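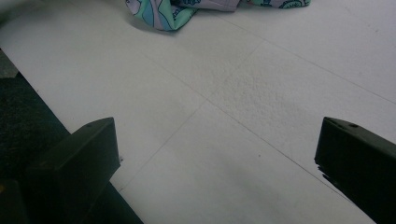
Slide 1. View past the two gripper fingers toward the work surface and a piece of patterned cloth.

Care of the Hand-Held Gripper at the Sandu Bench
Speaker notes, Jalen Blackwood
Delivered 4/24/25

Slide 1 (leave up during the introduction)

Good morning, and thank you to the Hirkard training office for the invitation. My remarks concern one tool and one bench. The tool is the two-finger hand-held gripper used for cloth handling at Sandu. I will cover how it is set up at the start of a shift, how it is cleaned, and what is done when a finger has to come off.

Direct attention to the fingers. They are open, with nothing between them. Every check I will describe begins in this condition. Then point to the ragged lower inner edge of the finger on the right. Ask the audience to keep that outline in mind until Slide 4. The picture does not settle whether such an edge is wear, lint or something else, and the operator should not guess either.

Slide 2. Start of shift

The operator opens the gripper fully, closes it slowly, and opens it again. The motion should be even from end to end. Any catch is entered in the log before cloth is handled.

The camera is checked next. Both fingers must appear in view, one at each side, with the work surface visible between them. If one finger sits noticeably higher than the other, the camera mount is loosened, reset and tightened by hand. Do not use the long driver on this mount. We stripped two mounts in August in that way.

The lighting is checked last. Dim, even light is acceptable for this work on a white surface. Dark fingers remain easy to see against white panels, but they can merge with a dark floor. Refer back to the lower left of Slide 1, where this happens. The operator should therefore judge finger edges over the white area only.

Slide 3. The work surface

Panels are wiped with a dry cloth, then a damp one. Specks tend to gather along the seams, and the wipe should follow the seam instead of crossing it. Rough patches are to be reported. They are not to be sanded or covered with tape by the operator.

Pause for questions. The Hirkard group will likely ask about cleaning fluid. The answer is plain water.

Slide 4. Inspecting and changing a finger

Inspection is done by eye and by touch, with the power off. Run a gloved thumb down the inner edge. Lint will come away. If the edge still feels rough after brushing, the finger is removed and tagged.

Removal takes some 5 minutes. Support the finger, back out the fasteners, and place them in the tray. Fit the new finger loosely, close the pair until the faces meet, and only then tighten. Tightening before the faces meet is the most common error we see at the bench, and it accounts for most of the repeat visits in our service log.

Darnell Crenshaw has asked me to repeat that fingers are replaced as a pair. An old finger and a new one will not meet evenly, and thin cloth will slip out at the low side.

Slide 5. Records

The Sandu log stood at 651 entries when these notes were prepared. An entry needs the condition found, the action taken and the initials of the person who took it. "Checked OK" is not an acceptable entry. Fingers removed from service go to Kumovon in a sealed bag with a copy of the log page.

Read the sample entry aloud if time allows: "Right finger, inner edge rough after brushing. Pair changed. Faces meet. Returned to use."

Slide 6. Closing

Thank the bench staff. Copies of the start-of-shift sheet are on the side table. Questions on the camera mount should go to Darnell Crenshaw after the session.

Related items
Start-of-Shift Sheet, Sandu Bench
Finger Replacement: Work Instruction
Plevex Cell: Notes on Weekly Cleaning
Returning Parts to Kumovon
Hirkard Training Sessions: Past Talks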